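Cerkico: planning our gripper purchase

On this page we collect pictures from the work of our group at Cerkico, where we prepare the budget for two robot arms. Kumudini Gazi keeps the list of prices, and I write the notes.

Cabinet task in simulation, with the gripper at the white handle.

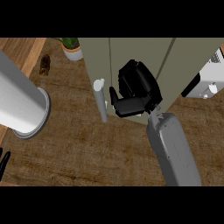 We have quotes from Sarnum and Akanda. The Sarnum price does not include spare fingers, so we added 174 dollars for one set. The order must be ready in August, and questions about it can go to Kamrul Bhattacharjee.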